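**Ticket 1104: wrist camera episodes dropping out on save**
Opened Sunday, January 4, 2026
Queue: Modach data collection
Status: open, sort of working

OK so I'm back on the shell task (hide the brick under one of the steel cups, then ask the policy to find it) and the recorder is eating episodes again. I ran 10 demos this morning and only got 2 in the folder. No error, no warning, the little green "saved" message pops up every time like everything's wonderful.

Stuff I tried, in order:

- Restarted the Draver recorder. Same thing.
- Swapped the USB cable on the wrist camera for the short one. Same thing, and now the cable pulls when the arm reaches for the far cup, so I put the long one back.
- Looked in the log (should've done this first, I know!) and found this on every lost episode:

`sanis-sync: wrist stream ended before joint stream, discarding`

So the wrist video stops a hair early and Sanis throws out the whole demo. I bumped the end tolerance to 500 ms in the config and did another batch. All of those landed! Then I opened a few to make sure the video and the joints still line up, and they do, at least by eye. The grip closes when the numbers say it closes.

What I still don't get is why the Sarmiento arm never does this with the same config file. Could somebody diff the camera firmware on the two? I'd rather fix that than leave the tolerance so loose, especially before we start the long April run. I'll keep collecting on the loose setting until I hear back, and I'm tagging those episodes `tol500` so they're easy to pull out later.
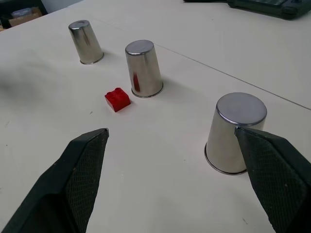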